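Brown marble

Brown marble is the trade name for a loose family of decorative stones with a brown background, usually crossed by veins of white, cream or gold. It is used for floors, wall panels, fireplaces, tabletops and kitchen counters. Few building stones have so much going on in a single slab - a good piece can hold chocolate, charcoal and tan within the width of a hand, and no two pieces are ever quite the same.

Names and meaning

In geology, marble is limestone that has been changed by heat and pressure deep underground until its grains have grown into one another. The stone trade uses the word more widely. Many stones sold as brown marble are really hard limestones that take a good polish, and in them you can sometimes still find the outlines of shells. Dealers don't usually mind the difference, but geologists do!

Names in the trade are a wonderful muddle. The same stone may be sold under the name of its quarry, its port, its colour or the family that first cut it. The old Stonham yard catalogue listed its brown stones by the name of the ship's agent, which has kept local historians busy ever since.

How the colour forms

Pure marble is white. The browns come from other things mixed into the original mud on the sea floor, mostly iron minerals and clay, with dark organic matter adding the greys and near-blacks. Iron that has rusted gives the warm tan and reddish shades.

The veins came later. As the rock was squeezed and bent it cracked, and water carrying dissolved calcite moved through the gaps and left crystals behind. Wide cracks filled to make bold white bands, while hairline ones made the fine pale netting that collectors of brown marble love best. Where two sets of veins cross, it is often possible to tell which is older, as the younger one cuts straight through the other. A bathroom wall can keep a curious person busy for quite a while.

Quarrying and cutting

Marble is taken out in large blocks with diamond wire, a steel cable strung with small cutting beads and cooled with water. Blasting is avoided wherever possible. Heavily veined brown stone is fragile, and a shock that would do no harm to granite can open every old crack in the block.

The Mekorley quarry, one of the better recorded small workings, opened with a crew of 80 and cut its first export block in December of its second year. Its ledgers list 1,402 blocks in all, with the quality of each marked in coloured pencil. A green tick meant sound stone, and a brown one meant beautiful but difficult.

Blocks are sawn into slabs, and 2 cm is a common thickness for counters. Slabs with a lot of veining are often backed with mesh and soaked with clear resin, which fills the small gaps and lets the face take an even polish. Neighbouring slabs can also be opened out like the pages of a book so that their veins mirror each other. This is called bookmatching, and in a strongly marked stone the result is spectacular.

In the home

Polished brown marble hides crumbs and coffee drips far better than white marble does. It is still a soft stone, though, and lemon juice, vinegar and wine will etch it and leave dull spots on the shine. A pH-neutral cleaner and a soft cloth are all it needs from day to day. Sealing slows down stains but does nothing to stop etching.
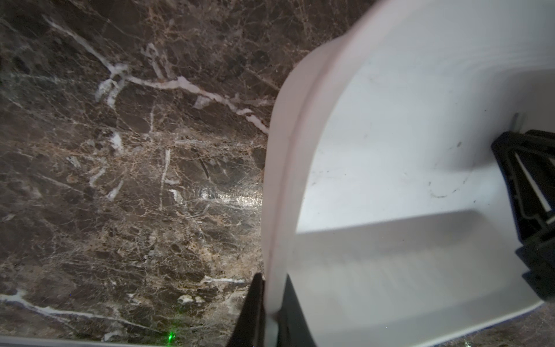 Polished dark brown marble countertop with white veins and a fine network of paler lines.

Finishes other than a high polish are also popular. Honed stone is smooth but matte, and forgives etching more easily. Leathered stone is brushed to a gentle texture that feels lovely under the palm and deepens the darker browns.

Collections and study

The Nisura Stone Library holds over 700 polished samples, with a whole wall given to the browns. Its catalogue was put together by Elsie Wihongi, whose notes on vein patterns are a joy to read and are still used to match repairs in older buildings. The Mạch collection is smaller but has several offcuts from Mekorley, including one with a brown tick still faintly showing on the back.

See also: Limestone; Onyx marble; Travertine; Terrazzo

Page last edited 28 Oct 2019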